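17/7/25

Este site usa cookies para lembrar suas preferências. Ao continuar navegando, você concorda com o uso. Aceitar | Configurar

Que dia bom! Estou com o antebraço direito moído, o polegar meio dormente, e ainda assim fiquei com vontade de recomeçar tudo depois da janta. Finalmente consegui pôr as duas garras de mão para trabalhar juntas, uma com cada eletrônica, e sair com uma opinião que não seja só palpite.

Para eu me lembrar daqui a uns meses: a mecânica é a mesma nas duas. Mesmas hastes, mesmos pivôs, mesmas pontas azuis com ranhuras. O que muda é o que vai dentro da caixa. Uma está com a placa Ulleo, a outra com a Willmont, e as duas mandam tudo para o mesmo controlador Altel. Até ontem eu só tinha testado uma de cada vez, abrindo e fechando no ar, e no ar qualquer garra é maravilhosa.

Comecei pela Ulleo na mão direita. A leitura de abertura é uma delícia, lisinha, sem aquele degrau no meio do curso que me incomodava tanto na versão antiga. Dá para fechar bem devagar sobre uma coisa mole e ver a curva descer junto com o dedo. Pena que ela perde o zero. Depois de uma série de 13 pegadas, eu fechava as pontas até encostar e o gráfico jurava que ainda havia uma frestinha. Recalibrei, fiz mais uma série, voltou a frestinha. Anotei e segui em frente (mexer no firmware no meio de um dia de teste é o meu pior vício, e hoje resisti!).

A Willmont é o contrário. A curva é mais nervosa, treme um pouco quando seguro parado, mas o zero fica onde eu deixo. Fiz as mesmas 13 pegadas, fechei, zero. Repeti com a mão esquerda, que é a minha mão burra, e zero de novo. Fiquei ridiculamente feliz com isso.

Depois veio a parte que eu estava esperando desde dezembro: as duas ao mesmo tempo, com embalagem de verdade. Chega de cubinho impresso. Plástico amassado é outro mundo. Ele cede, estala, muda de forma no meio do fechamento, e a gente descobre que “apertar até parar” não quer dizer muita coisa quando o objeto não tem um ponto claro de parada.
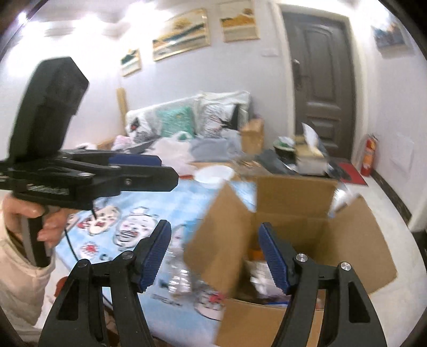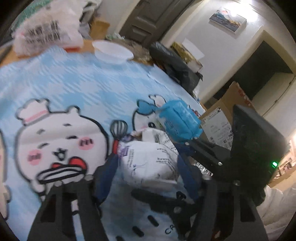 Pontas azuis e o pano dos bonecos, nas duas fotos.

O pacote branco fofo foi o meu preferido do dia. A ponta azul afunda nele com uma suavidade que dá gosto, e o truque que fui pegando é entrar mais baixo do que parece natural e só então fechar. Quando entro alto, pego só a dobra de cima. Já o pacotinho azul brilhante pede a pontinha mesmo, de leve, pela beirada. Com a Ulleo dá para modular isso muito bem. Com a Willmont também dá, mas vou mais pelo tato do gatilho do que pelo gráfico, que fica tremendo ali do lado.

Trabalhar com as duas mãos muda tudo. Sozinha, cada garra parece leve. Juntas, a gente começa a perceber que elas ocupam espaço, que a caixa de uma quer morar exatamente onde passa a haste da outra. Bati uma na outra sete vezes na primeira hora e depois parei de bater, sem ter decidido nada conscientemente. As mãos acharam um jeito: a esquerda chega mais deitada, a direita vem de frente, e cada uma espera um tiquinho pela outra. Queria muito saber descrever essa espera em números, porque acho que é ali que mora metade da habilidade.

O cabo continua sendo um incômodo. Ele pende debaixo da garra e varre o pano justamente quando me aproximo de alguma coisa leve. Tentei prender com fita e ficou pior, porque puxava o punho na hora de girar. Vou experimentar uma saída pela parte de trás, com uma folga curta. Se alguém já tivesse resolvido isso direito eu copiava sem vergonha nenhuma.

Sobre peso. Coloquei a garra da Willmont na balança da cozinha: 800 gramas com tudo montado. No papel não assusta, mas depois de uma tarde assusta sim, e bastante! O punho tipo pistola ajuda, só que a massa toda fica acima da mão e o pulso passa o tempo inteiro corrigindo. Quero tentar baixar a caixa uns centímetros, mesmo que perca um pouco de visão das pontas. Ou emagrecer a carcaça, que está com parede grossa à toa. Vou desenhar as duas opções antes de imprimir qualquer coisa, prometo a mim mesmo.

Rodei também o filtro Han em cima dos dados da Willmont, já no fim da tarde, para ver se dava para acalmar o tremor. Dá! Com a janela curta a curva fica quase tão bonita quanto a da Ulleo, e o atraso é tão pequeno que eu não senti na mão. Com a janela comprida vira uma papa e some justamente o momento do contato, que é o que me interessa. Fica a curta. Preciso guardar esses parâmetros num lugar decente, porque da última vez ficaram num papelzinho e o papelzinho foi embora com o lixo.

Então, se tivesse de escolher hoje, eu iria de Willmont com o filtro curto. Digo isso com dor no coração, porque a Ulleo é a que dá prazer de usar. Mas de que me serve uma curva linda que escorrega a cada série? Talvez seja só o ímã mal colado. Seria ótimo se fosse só o ímã. Amanhã abro a caixa e olho.

No total gravei mais de 500 pegadas entre as duas, contando as feias. Não apaguei as feias. Tem umas em que o pacote foge de lado e eu corro atrás, e quando revejo são as que mais me ensinam sobre o ângulo das pontas.

Para amanhã: abrir a Ulleo, conferir a cola do ímã, refazer a série dela com a mão esquerda. Carregar tudo hoje à noite. Comprar fita boa. Testar o macio contra o rígido, caixinha de papelão contra saco plástico, sempre na mesma ordem para as duas placas. E gelo no antebraço antes de dormir, que já estou escrevendo torto.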